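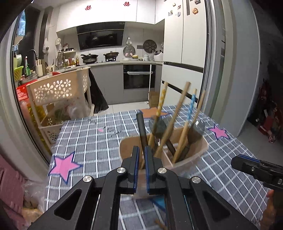
*Page last changed: July, 22:40 (added the part on chopsticks, corrected the file naming)*

## Lò, utensil task, second evening

We continued with the utensil holder on the checked cloth. The task is the same as in the plan that we sent to Dandonberg: take one utensil out of the holder, lay it on the cloth, open the jaws completely, go back to the start position. Both hands have a gripper, but for this task only one hand should work. The other one waits at the side.

Result of the evening: 44 episodes that I would keep. The goal for the first training is 200, so we are still far, but the episodes are much cleaner than those of the first evening.

### What we changed

- The limit for one episode is now 15 seconds. Before, we had no limit, and the slow ones contained a lot of hesitation. I am afraid the policy will learn the hesitation also.
- Every episode starts with the jaws open and pointing to the holder. Last time some of them started with closed jaws and I had to sort them by hand.
- The stars on the tablecloth are useful for position. We said "holder above the point of the star" and everybody understood. For the competition at Cimidwood we will have another surface, so we must also record on something plain.

### Chopsticks

The chopsticks are the difficult part. The ones with patterned ends are easy to recognise, but when two stand together the blue pads often take both. I asked in the group chat if this is a failure. The opinion was divided. For now I write `pair` in the notes when two come out and I do not delete the episode. If Trillwood wants strictly one object for each grasp, we can filter later.

A thing I learned with my own wrist: come from above with the fingers parallel to the handle, and close late. If I close early, the fingers push the stick against the others and the whole bundle turns. It is better to go a bit lower than feels natural.

The plain light wooden ones disappear against each other in the video. I would like to try them with more space between them, and to do a few episodes where the holder has only these.

### Spoons and spatulas

The metal spoon is fine when its bowl is up, if we take it below the bowl. On the bowl itself the pads slide. The long wooden handles are the best objects that we have, almost everybody succeeds on the first attempt, so please do not choose them each time only to make the number grow!

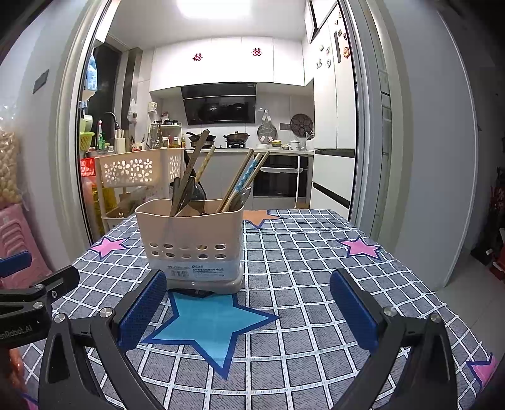
*Jaws open in front of the holder, label side to us.*

### Holder

The holder itself is light and moves when a handle catches on the rim. On one attempt it came up together with the utensil. I propose to put some weight inside at the bottom, 600 g should be enough, and to write in the log from which episode the weight is there. I don't want to fix it with tape, as we need to change its position between the episodes.

### File naming

Old: `utensil_1`, `utensil_final`, `utensil_final_new`. Please stop this. New: task, object, hand, number, for example `caddy_chopstick_L_07`. I renamed the files from this evening already. Those from the first evening are still with the old names.

### To do

- [ ] Record with the left hand, we have too few
- [ ] Plain surface for Cimidwood
- [ ] Ask Trillwood about the rule for pairs
- [ ] Weight in the holder
- [x] Time limit in the recording script
- [ ] Clean the blue pads before we start. I forgot it this time.

The time stamps of the two grippers have a small difference again. I restarted both and it was better, but I do not know the reason yet, so the first episodes need a check before somebody uses them.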